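Pumphrey Linen Closet: where we are at the end of September

Hi Chunhua,

You asked for "a page or so, nothing fancy," so I'm going to take you at your word and just tell you how things are going. The short version is that the Vemmont grant is mostly spent on what we said we'd spend it on, the back room works, and we're a bit behind on the blankets. The long version follows (sorry, it's me, you knew it would be long).

First, the space. When we last talked we were still sorting on the floor of the front room at Pumphrey, which was murder on the knees. We've now moved everything soft into the back. The shelving went up over a weekend and it's good solid stuff, deep enough to take a folded comforter without it flopping over the front. We put sheets at eye level, towels under those, and the big bulky things along the bottom where nobody has to lift them over their head. I wanted the pillows up top but the shelf is too close to the light fitting, so the pillows have their own corner for now. I don't love it. Ask me again in the winter.

The number you'll want for your form is 1,488. That's pieces sorted, folded and logged since the grant started, counting a sheet set as one piece and a pair of pillowcases as one piece. We told you in the proposal we would count it that way, and I've stuck to it even on days when counting every pillowcase would have made me look like a genius. Around 200 pieces didn't make the grade. Most of those were towels, and they've gone to the animal shelter on the Cestby road, which will take pretty much anything absorbent.

The fluffy stuff is where we've been slow. Plain cotton is easy! You shake it, you look at both sides, you fold it in thirds and you're on to the next one. Anything with a pile takes so much longer. You have to check it for matting, run your hand against the grain, and look along the hems where the stitching likes to let go.

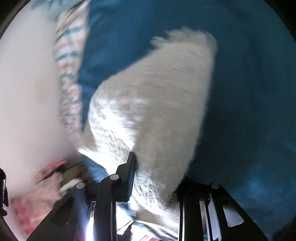

And then there's the folding, which we have rewritten three times now. Our first instruction sheet had people folding throws the same way as the flat sheets, and they came out like loaves of bread. You'd put four on a shelf and the fifth would slide off and take the others with it. The current way is to lay the throw out flat, bring the long sides in to meet in the middle, fold it over once, and roll from the short end. Rolled ones sit side by side and you can pull one out without wrecking the row. I think this version will stick. I've said that before.

We also changed how we do the washing. Everything used to go through on the same warm setting, and a couple of the nicer throws came out with that crunchy feel. Now fuzzy things get a cold wash by themselves, low heat in the dryer, and a good hard shake when they come out. It means more loads, and you'll see that in the utilities line, which is running higher than we budgeted. I'd like to move a little over from the supplies line to cover it, if that's all right with you. We have plenty of bins and labels and don't need more before spring.

Handing out has been going on every Tuesday, and it's the part I enjoy most. Families get a bundle made up to the sizes on their Covar slip, plus one thing they choose off the shelf themselves. The choosing was an afterthought, to be truthful, and I was worried it would hold up the line. It does hold up the line! But kids go straight for the softest thing they can reach and will not be talked out of it, and I'm not about to stop that. We've added 17 families since the summer, and most of them found us through somebody who had already been.

What's still open: the waiting bags of throws and blankets in the hall (10 of them, big ones), the pillow problem, and the size labels. People keep bringing us sheets with the tag cut out, so somebody has to lay each one over a bed to find out what it is. I've marked the edge of our sorting table with tape at twin, full and queen widths, and that's speeding things up a good deal. King we still do by guesswork and arm span.

I'd like to get through the hall bags before the weather turns, when everybody will want blankets at once. If the Vemmont people would like to come by, mornings are best, and please tell them to wear something that doesn't show lint. I'll send the receipts separately once I've found the one for the brackets.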